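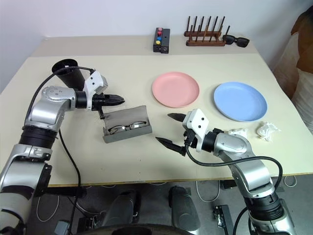
Figure 3. Workstation for the tidy-up chores, seen from the head camera.

4.2 Small chores, and why the glasses case is the one I keep bringing up

I've been asked the same thing at every family dinner for years: can the robot do my housework yet? My usual answer is "some of it, slowly," and this section is my attempt to put something firmer behind that. We picked chores that take a person a few seconds and hardly any thought, the kind you do while you're on the phone. Putting a pair of thin metal-rimmed glasses away in their case (Figure 3, center-left) is my favorite of the bunch, and also the one that gave us the most grief. Clearing plates, tossing crumpled paper, and standing a tipped cup back up round out the set we report on in this section.

Over the whole study we logged 1,470 attempts. Of those, 427 were glasses-case attempts, and the machine got all the way to a closed case with the glasses inside on 185 of them. I'll admit I was hoping for better (Lilla Bakos had bet me lunch on a number lower than that, so I did at least get a sandwich out of it). We scored a try as a success only if the lid was shut and both temples were inside. Plenty of the rest were near misses that a forgiving grader would have waved through, and we went back and forth on whether to give partial credit. In the end we didn't. If your glasses are sticking out of the case when you drop it in your bag, you don't have put-away glasses.

So what goes wrong? Mostly the lid. Picking up glasses by the bridge is something the Ruvmont policy learned quickly, and it carried over to frames it hadn't been trained on. Closing the case is another story: one arm has to steady the bottom half while the other comes over the top, and the two arms like to be in the same place at the same time. When they got too close the safety layer froze both, and we counted that as a failure too. Thin rims and clear lenses don't help either. The depth estimate would wander by a centimeter or so from one moment to the next, and the fingers closed on air.

Plates were a nicer surprise! We used a flat pinch at the rim, the same for every plate, and the policy managed 371 clean pickups before we stopped adding plate trials and moved on. Stacking was shakier than picking up, and we treat it separately in Section 4.4. Crumpled paper was easy to grab and hard to let go of, a complaint I've also heard from the people at Norton who run a packing line and have the same trouble with tissue wrap.

Which brings me to the shop floor. Nabila Younis ran a trimmed-down version of our protocol at the Kirnberg site in September, swapping the household items for small fixtures and part trays. Her results look a lot like ours once you squint past the different objects. Anything one hand could do went fine at a slow pace. Anything where two hands had to agree on timing fell off sharply, and it fell off more when somebody had nudged the tray between runs. She also kept notes on how often a worker stepped in to fix something small, and I wish we'd done that from day one, as it says more about usefulness than our pass/fail score does.

My own reading, and my coauthors are a bit more cheerful than I am, is that you could hand over plate clearing today if you weren't in a hurry. I wouldn't hand over my glasses. The Nyitrai controller we compare against in the next section does better on lid closing and worse on nearly everything before it, so we ran the two back to back on the same starting layouts, beginning with the case already open.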